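Stonholm Work Tray, Low Wall, Off-White

Item group: Desk and bench trays
Supplier: Wistora
Stock status: In stock, ships from the Drerkgate warehouse

The Stonholm low-wall tray is a one-piece plastic tray for craft tables, classroom desks and light bench work. It keeps small parts, paper offcuts and wet media off the table surface. The low-wall version is the largest tray in the Stonholm line and is sold singly or in cartons.

The rim is wide and flat on all sides and runs around the corners without a break. It can be gripped at any point, including the corners. The inner walls are shallow and slope outward, so the contents can be swept up with a hand brush or tipped out over a bin. There are no molded dividers and no drain hole.
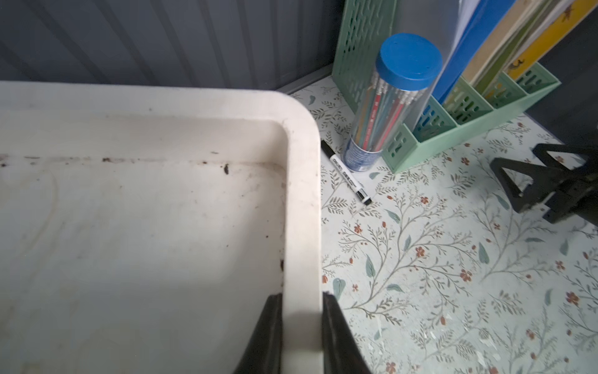
SURFACE AND WEAR

The floor of the tray marks with use. Curved scuffs and grayish smudges are normal on a tray in service and do not affect its function. Off-white shows them more than the gray version does. The rim may yellow slightly in places over time. Wistora does not accept returns for scuffing or yellowing.

Crumbs and dark specks collect along the inner wall just under the rim. A flat cloth passes over this line and leaves the debris in place. Use a soft brush along the wall first, then wipe the floor of the tray.

Specifications

Outside length: 700 mm
Outside width: 700 mm
Color: off-white (gray to order)
Corners: rounded
Rim: flat, continuous
Carton quantity: 30
Minimum order: one tray

The square footprint needs a table at least 700 mm deep if the tray is to sit fully supported. On narrower desks the rim will overhang the front edge, and the tray can tip if weight is placed on the overhanging side. Use the half-width tray, 300 mm wide, on these desks.

Placement

Set the tray on a flat surface. It can be used on bare tabletops, printed table coverings and cutting mats. On a loose tablecloth, pull the cloth flat before setting the tray down, as a fold under the base will make it rock. Leave space beside the tray for tools that should stay clean. Markers, capped pencil tubes and an upright file organizer are better kept on the table next to it than inside it, where they pick up whatever is on the floor of the tray.

Lift with both hands on opposite sides. A loaded tray will flex if carried by one edge.

Cleaning

Wash by hand in warm water with dish soap. Do not use scouring powder or steel wool; both leave scratches that hold dirt. Dried glue can usually be lifted with a plastic scraper. Permanent marker on the rim can be reduced with rubbing alcohol on a cloth, tested first on the underside. Dry the tray before stacking.

Not suitable for dishwashers. Not suitable for hot pans, soldering or solvent-based paint. Not tested for food contact.

Storage

Trays nest. The sloped walls let one sit inside the next with the rims spaced apart, so a stack can be separated by hand. Keep stacks flat and out of direct sunlight. Trays stored on edge for long periods may take a slight bow.

Related items

Stonholm half-width tray, 300 mm
Stonholm low-wall tray, gray
Kang bench brush, soft bristle
Kang plastic scraper, pack of two

Ordering notes

Carton orders ship on a pallet and require a delivery address with ground-floor access. Single trays ship in a flat box. Check the corners before signing for the delivery and note any cracks on the delivery slip. Claims for transport damage without a note on the slip are handled case by case.

The gray version is molded in batches. The next batch is planned for February. Orders placed before then are held and shipped when the batch is released.

Questions about sizes, carton orders or replacement of damaged trays go to Eckhard Wiegand, Wistora product desk. Please give the order number and the color of the tray.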